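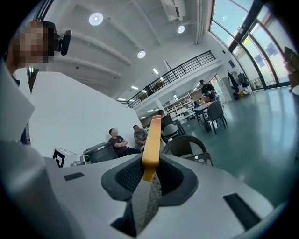
Extra chairs, longer hours at Ullomer Hall

The big room at Ullomer Hall is open again, and what a pleasure it is to have it back! After a spring of sanding, painting and a good deal of shifting things from one end to the other, the doors were unlocked in May and the first groups were in by 9 o'clock that same morning.

The partition was the thing most people asked for. Anyone who has tried to hold a quiet meeting while a rehearsal goes on across the room will know why. It's tall and white, and it makes a proper corner out of what used to be one long echoing space. The Tivov reading circle have already claimed the side nearest the kitchen, and the Bollico card players say they can finally hear the bidding.

Then there are the seats. The hall can now put out 200 chairs for a concert or a talk, which is 14 more than before, and the old wobbly ones have gone for good. On ordinary days a number of them stay out on the floor, so you can drop in, sit against the wall with your arms folded and have a good natter before your class begins. Plenty of people have been doing just that, and it's lovely to see the place used between bookings as well as during them.

The work cost £3,000, most of it raised at the winter fair and the two quiz nights, with Karras Joinery fitting the partition and putting right the sticking door to the store cupboard. A huge thank you to everyone who baked, bought a ticket or turned up with a paintbrush. The cupboard itself has been cleared and has new shelves along the back, so groups that keep their things at the hall can have a lidded box each. Please put your group's name on the lid and on one end, and ask at the desk for a shelf.

Opening hours are longer too. The hall now stays open until 10 in the evening, and the kitchen can be booked with the room or on its own. There are still gaps in the afternoons for June and July, which would suit a new club very nicely.

To book, pop into the office by the side entrance or leave a note in the green book on the desk. The kettle is usually on from 2.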